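3.2 Floor coverings and soft furnishings in the sampled rooms

Dust loading in offices depends heavily on the textiles present. The survey covered 127 rooms in two office buildings, Busdale and Fenwood, and recorded the main textile surfaces in each. Ribbed knits, loosely folded cloth and striped carpet were entered under separate codes (Figure 4).

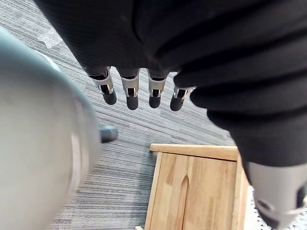
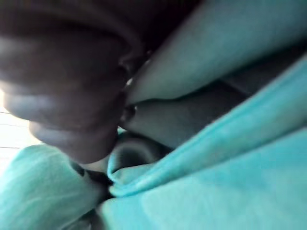 Figure 4. Textile surfaces. First picture: black ribbed knit over grey striped carpet. Second picture: teal-turquoise fabric in loose folds.

3.3 Sampling procedure

Settled dust was collected by vacuum onto pre-weighed filters. Each carpet sample was taken over a marked square for 60 seconds, with the nozzle moved in parallel passes. Upholstery was sampled in the same manner on the seat only. Rooms cleaned on the day of the visit were revisited in June.

Filters were conditioned for 11 hours before weighing. Weighing was carried out at the Baert laboratory under the supervision of Shafiq Dissanayake, and duplicate filters were held at Mernesell. Where the two weights differed by more than the stated tolerance, the room was left out of the main analysis.

3.4 Response from occupants

Occupants were asked to complete a short form on cleaning habits, open windows and indoor footwear. Completed forms were returned for 78 rooms. The remaining rooms were kept in the dust analysis but do not appear in Table 5, which relates dust mass to reported cleaning.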